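Jendov build – arm drifts low over the board after warm-up
Ticket 171
Opened by: Meenakshi Rastogi
Assigned to: Struan Geddes
Status: Open, fix on trial
Area: Shared workshop, long bench
Opened: January 10, 2018

Problem

The arm homes fine from cold and goes to every taught point over the open PC exactly as it should. After a stretch of steady running it starts coming in low. I measured 4 mm at the worst point, over the middle of the motherboard, and it's always low, never high. X and Y hold up beautifully, so I'm pretty sure the bench frame and the base bolts are fine.

I love how far this build has come since September and I really want the memory job running by itself, so I'm writing down everything I try, dead ends included.

Steps to reproduce

1. Home the arm from cold and load the "tower" point set.
2. Jog to the safe height over the case, then down to the board approach point.
3. Run the dry cycle (no part in the fingers) 95 times.
4. Go back to the approach point and check the gap with the feeler block.

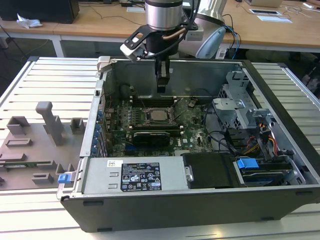 Dry cycle speed is set at the slow preset. I tried the fast one too and the drift shows up sooner, which made me think of heat in the shoulder drive. Uwe Voß put a thermometer on it and the housing was warm but nothing scary.

Tried so far

Re-taught all points from cold. Good for a while, then low again.

Swapped the gripper mounting screws for new ones and marked them with paint pen. The marks still line up after a full run, so the tool isn't slipping on the flange.

Changed the payload setting. It was still at the default from before we fitted the Drodell gripper, which is heavier! Fixing it took the error down to almost 8 tenths of a millimeter on a short run, and I did a small dance. On the long run it crept back.

Checked the cable loop for drag. Moved the tie point up one notch, no change.

Comment – Struan Geddes

Great notes, thanks. Payload was a real find, please leave it as it is now. Can you look at the reference side as well? If the case settles on the bench even a little, you'd be chasing the arm for something the fixture is doing.
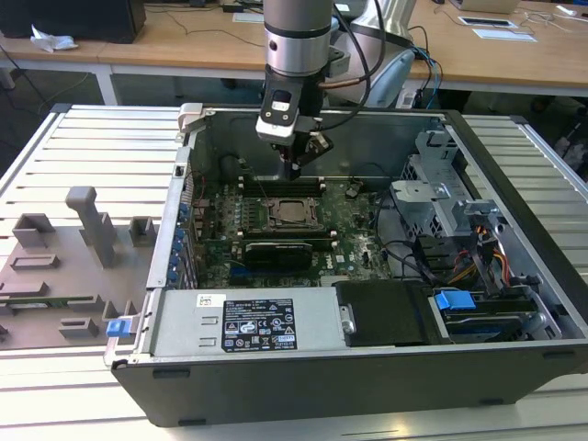 Comment – Meenakshi Rastogi

Good thought, so I spent the evening on fixturing. I put the dial indicator on the case rim and ran the long cycle again with the arm parked well clear between passes. The metal bracket at the upper left corner of the case didn't budge, and the rim next to it moved less than I can read. I then checked the gray plate with the raised blocks to the left of the computer, and I want a hard stop behind it anyway, as I can nudge it by leaning on the bench. That's a separate ticket. For this one I'm calling the case side good.

Next I had Benito Olmedo pull the log off the Ehlers controller while I ran cycles. The shoulder joint shows a small steady offset that grows for the first part of the run and then flattens out. So it does settle! That's the best news so far – if it levels off, we can work with it.

Trial fix

Warm-up routine before teaching: dry cycle until the offset goes flat, then re-home, then teach. Also added a touch-off against a gauge block at the start of each job, with the Z correction written to the tool frame. Châu Lò wrote the little script for it and it's in the Arnilano folder under "touchoff". Run it with the gripper closed.
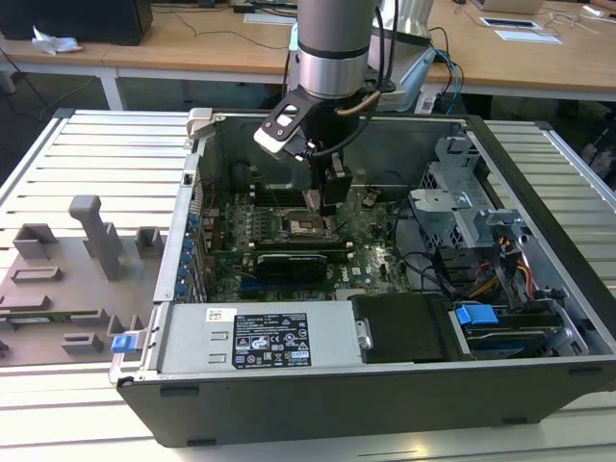

Gripper over the empty CPU socket, case on its side.

Still to do

Long run with touch-off on, from warm.
Long run with touch-off on, from cold, to see whether we can skip the warm-up.
Log the shoulder offset both times and attach it here.
Struan to confirm the drift limit we should stop the job at. I've put in half a millimeter for now.

Please don't re-teach the tower points until both runs are in. If you need the arm for something else, save your points under your own name and load mine back when you finish.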